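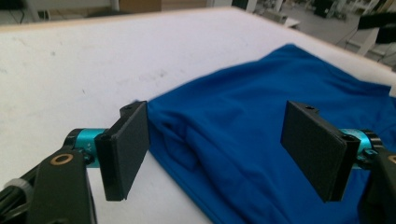
The fold starts at the table

Home | Features | January 2024

Most of us were taught to fold a shirt on a bed, and most of us still do it that way. A bed is soft, low and usually has something else on it. The people who fold clothes for a living work at a table, and after a morning in the back room of Pillay, a wash-and-fold laundry with two branches, it is easy to see why.

Pillay handles almost 100 shirts on a busy day. Each one comes out of the dryer in a heap and is dropped on the table as it is. The first job is to find the hem. Staff run a hand along the bottom edge until they reach a side seam, then lift the shirt by both side seams and let it hang for a moment. A light shake gets rid of the worst creases. Only then is it laid out, front down, with the collar away from the folder.

From there the method is the one used in most shops. One side is brought in to the middle of the back and the sleeve is turned down along it. The other side follows. The bottom third comes up, then the shirt is folded once more to the collar and turned over.

Slippery cloth is the hard part. Cotton stays where it is put, but anything with a bit of shine to it slides back as soon as you let go. The answer at Pillay is to fold these shirts in larger sections and to press each fold flat with the forearm before starting the next. Smoothing with the fingertips tends to drag the top layer out of line.

The height of the table matters more than its size. Pillay raised its tables in November after complaints of sore backs, and the tops now come level with the hip bone of a person of average height. At home a kitchen worktop is close enough. It should be wiped and dried first, as old marks on the surface do no harm but damp ones will transfer.

Folding boards are the other option. The Kulorine board, a hinged plastic sheet 59 cm wide when open, gives every shirt the same shape and suits anyone with open shelves. It is slower than folding by hand once you have had some practice, and it does not cope well with heavy jumpers. The Flultano is smaller and meant for children's clothes.

Storage is a matter of taste. Shirts kept in a drawer can be folded once more and stood on edge, so that all of them can be seen. On a shelf they are better left flat, with the heaviest at the bottom. Linen will crease whichever you choose and should go on a hanger.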